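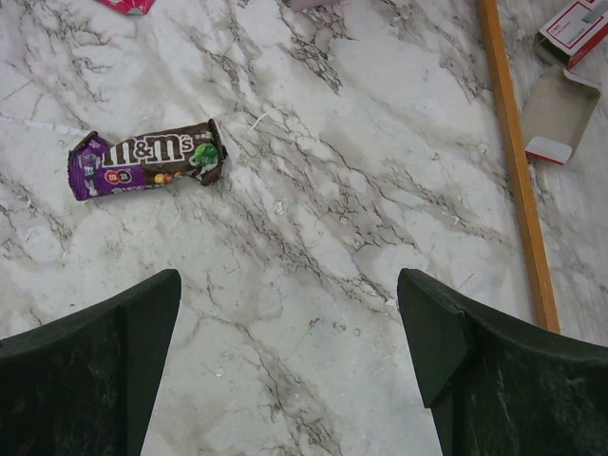 OK so it's Friday night, 14 February 2020, and while everybody else in my dorm is out having a nice dinner I am sitting on a floor with three teammates and a gripper. Thread time!

For the new people: I'm Ysaline Delaunay, second-year, and I'm on the manipulation side of our robotics club. Our robot is called Jerkine. Yes, it's about the way it moves. No, we are not changing the name, we already paid for the stickers.

The Mollora Cup is in July and this year's student task is packing groceries. You get a paper bag with handles, a pile of snacks, 7 minutes, and you can't touch anything once the clock starts. Sounds so easy! I thought it was going to be easy! I said that out loud at a meeting and they made me the lead.

Snack packaging is the worst stuff on earth to pick up. A block is a block from every side. A candy packet is a little pillow that slides and crinkles and changes shape every time you touch it, and it's shiny, so the depth numbers go all over the place.
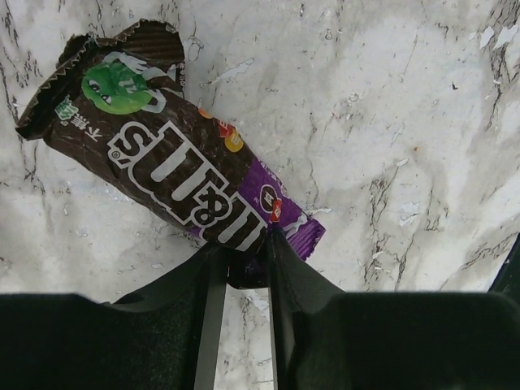 What we settled on is going for the end. If you close on the fat middle part you're squeezing candy and the whole thing can squirt out sideways, but the flat crimped bit and the part right next to it bunch up nicely and give the fingers something to hold. I argued for the middle for two weeks, by the way. I have been very gracious about being wrong.

We also fought about the fingers. Bittencourt (our advisor, patient man, drinks too much coffee) wanted us to buy soft ones. Rovton has a nice student kit but it would eat most of what we have left, and we've got 627 dollars to get us to July, including the van. So we're staying with the stiff ones and being smarter about where they go.

Somebody asked how we get our training data. We drive the arm by hand, over and over, and save every try. Good ones AND bad ones, don't throw out your bad ones. We're at 3,764 saved tries since the fall and my right thumb would like to speak to a manager.

Next part is the bag, and the bag is where my code goes to die. 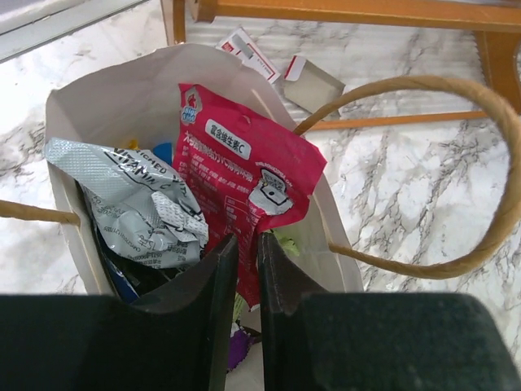 When there's one thing in there, fine, great, look down and grab it. Once it fills up everything leans on everything else and foil reflects whatever it feels like. The fingers also need room on both sides to open, and a full bag doesn't have room. Plus paper bags have handles that flop wherever they want, and if you catch one on the way out you're taking the whole bag for a ride.

Our fix for now – and I'm saying fix very loosely – is to come straight down, barely open, and pick whatever is standing up tallest. No clever choosing. My first version ranked every item by how easy it looked, and it would sit there thinking for so long that people went and got water.

Other thing I want to work on is what the arm does when there's nothing under it. Right now it's way too happy to close on thin air and then carry that thin air to the bag very carefully. 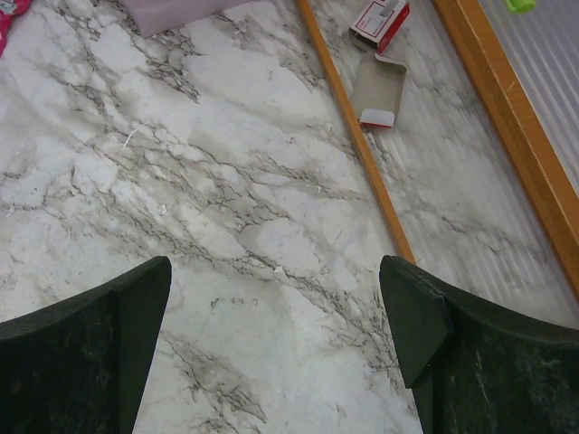
Marble pattern 1, vision code 0. Those gray veins are my enemy.

I'm serious about the veins! Our edge detector loves a dark wiggly line. We trained most of the early stuff on a plain gray mat and the pattern was a rude surprise, so now the 2 newest people on the team are labeling floor shots and I owe them both a pizza.

To do before Monday: redo the camera calibration, cap the closing force, write the safety page for the Mollora application (due soon, not started, don't tell Bittencourt).

If your club has done bag packing, please tell me how you deal with the handles. Clips? Tape? Is tape even allowed? I've read the rules four times and I still can't tell.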